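**Should I write back to someone I was with long ago, if I am in a relationship now?**

posted by Bianca Rusu

Hello everyone. I read this forum for a long time but it is my first post, so please excuse me if it is too long.

In August I received a message from Laurențiu, a man I was together with when we were students. We were a couple for 2 years and we planned to move to Tinholm together after the exams. Then his father became ill, he went home, and I took the job anyway. We did not have a big fight. The calls became shorter and one day we did not call anymore. I was very sad for a long time, but I never felt angry with him.

Now I am 37 and I live with Geert. We are together for six years, no children, one old dog. Geert is a calm person and good to me. We have the usual problems, mostly about his working hours and about my mother, who would like to visit every month.

The message from Laurențiu was friendly. He wrote that he found a box with letters when he was moving to a new apartment, and that he read all of them in one evening. He asked how I am and if I still sing. He did not write anything improper. At the end he said he would be happy to hear from me, but that he would understand if I did not want it.

I have not answered. I have also not told Geert, and this is what bothers me the most. I wrote an answer in my notes and changed it many times. In one version I am very cold, and in another one I tell him much too much. I do not want to leave Geert. But I must admit that I think about the message when I am cooking or on the bus, and I looked at his profile more than once.

My sister says a polite answer costs nothing. My colleague says that this is how all affairs begin. Is it possible to have a simple, friendly contact with a person you once loved so much? And should I tell Geert before I answer, or after, or not at all?

Thank you for reading.

---

**Domnica Dobre**

Dear Bianca,

I was in nearly the same situation when I was 34, so I will tell you how it went for me, and you can take from it what is useful.

The man who wrote to me was my first serious boyfriend. I answered him the same evening and did not tell my husband. The first messages were about work, parents, who got married and who got divorced. After a few weeks we were writing every night after ten, when my husband was already in bed. There was still nothing in those messages that I could not have shown to another person. Still, I turned the phone over on the table when my husband came in. I think that was the moment when I should have stopped, because my hand knew already what I did not want to think. 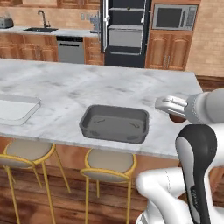 I told my husband in the end, but after four months, and he was not hurt by the messages. He read some of them and found them boring. He was hurt by the four months. He asked me about one particular weekend when we were at the lake, and if I was writing also then, and I had to say yes. It took us a long time to be at ease again, and for a while he looked at me in a different way each time my phone made a sound.

So my advice is to tell Geert first. You do not need to make a ceremony of it. Choose a normal evening, not when he has just come home from a late shift, and say something like: "I got a message from Laurențiu, the one from university. I did not know what to do with it, and I waited too long to tell you." Then let him be a little bit jealous if he is jealous. He has the right to it for one evening.

After that, if you still want to answer, write something short. Do not answer every part of his message. You can say that you are well, that you live with somebody, that you are glad he kept good memories. I would leave the singing out. I know it looks like a small thing, but it is a question from a person who knows you from the inside, and it opens the door to the next one.

Also please ask yourself what you are missing. For me it was not the man. I missed that somebody was curious about me. My husband and I talked about bills and the boiler, and nothing else for weeks. When I finally said this to him, he was surprised, and he said that he missed it too. We began to go for a walk after dinner without phones. Some evenings we are silent for the whole walk, but we still go.

I wish you much courage. Write to us how it went, if you like.

---

**metiton**

dont answer. block him and move on. people dont read old letters in one evening for no reason

---

**Roxana Căpraru**

I do not agree with the answer before me. I have been friends with my ex for many years, he knows my husband, and we all eat together at Easter. It is possible. But it must be said that we never stopped talking, so there was no big silence that one could fill with dreams. With you there is this silence, and in the silence a person stays young and perfect.

I agree with Domnica about telling Geert. About the looking at the profile, I would not punish yourself. Everybody looks. If you notice that you look every day, that is different.

One practical thing: delete all the versions in your notes before you write the real answer. When I have something difficult to write, I always borrow the best sentences from the old versions, and then it is too long and too warm. Start from an empty page and send it in the morning, not at night.

And if you decide to not answer at all, this is also allowed. He said himself that he would understand.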